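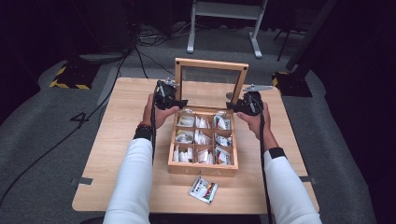 Filling and Sorting the Box

Posted 22 Jan 2019 by the Lundside house guide writer

Filed under: Guest Kitchens > Tea & Coffee > Set-up Guides

This is section 5 of the guest lounge guide, and it picks up after you've wiped the box out and let it air (section 4, if you skipped ahead). I've filled more of these than I care to remember, first at the Ameseck rooms and now at Lundside, and I still change my mind about where the sugar goes. So treat the layout as my layout. If your guests are all herbal drinkers, shuffle it!

What you'll need: the nine-compartment box with the clear lid, your packets, a dry cloth, and a flat table you can walk around. The order code for refills on the Sornberg sheet is 455. The supply closet code is different, so please don't write one on the other.

1. Put the box on the table with the lettering on the front facing you. The lid opens away from you and stands up behind the box, so leave some space back there. I once set mine hard up against a wall and spent a whole morning wondering why the lid kept falling on my knuckles.

2. Open the lid all the way. It should stay up on its own. If it wants to flop forward, stop and look at the hinges before you load anything.

Caution: don't lift the box by the open lid. The frame is only wood with a clear panel in it, and the screws are small. Two hands on the body, always.

3. Tip your packets out and sort them before they go in. I know it's tempting to drop them straight into the compartments (I do it when I'm late), but you end up with three kinds of tea in one slot and a cranky guest at breakfast. Throw out anything torn or puffed up, or with a date you can't read.

4. Fill the back row first, left to right, then the middle row, then the front. Your sleeves won't drag across the packets you've already straightened.

5. Keep the plain white sachets away from each other if they're different things. From a few feet off they all look the same, and people grab without reading. I put the ones with colored printing down the right-hand side, where they work as a kind of landmark — guests learn "the colorful ones are on the right" pretty fast.

6. Stand the stiff sachets upright if they'll stay that way. Soft, folded ones can lie down. Don't pack either kind so tight that you have to pinch and yank.

Note: if one packet is left over, it goes back in the refill bag. Please don't wedge it in on top. It will ride up against the lid and the lid won't sit down.

7. Lower the lid with your fingers on the front edge of the frame, and let go only when it's resting on the box. Give the clear panel a wipe with the dry cloth. No spray cleaner, please, as it creeps in under the frame and makes the packets smell like a bathroom.

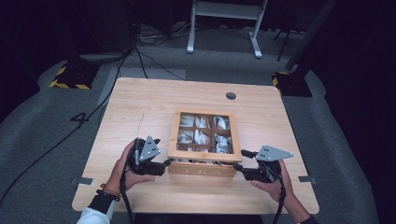

Checking the box with the lid closed takes me less than a minute, and I do it every single time, even on days when I'm sure I got it right. Stand over it and look straight down. You want to be able to tell the compartments apart through the panel without opening anything. Packets that have gone a bit crumpled are fine, nobody minds that, but you should still catch those little touches of red and blue in the right-hand column. If you can't see any color over there, either the slot is running low or somebody has turned the packets face down. While you're at it, look at where the box is sitting. Toward the middle of the table and slightly forward is good, well away from the round cable hole at the back right (a dropped sachet will find that hole, believe me).

If the lid won't sit flat:

— Open it and press down the fullest compartment first. That fixes it most days.

— Run a finger along the dividers. They're thin, and one that has crept up a little can hold the whole lid off.

— Look for a packet corner caught on the hinge side. It's easy to miss from the front.

Topping up: I go by eye. When I can see the bottom of any compartment, I refill that one and leave the rest alone. Older packets come to the front or the top, new ones go behind or under. In August, when Lundside is full, I check morning and evening. The rest of the year once a day is plenty.

The Zulu box in the upstairs hall has a different divider layout, so don't copy this section for it. Its instructions are in section 7, along with the coffee sticks and the stirrers.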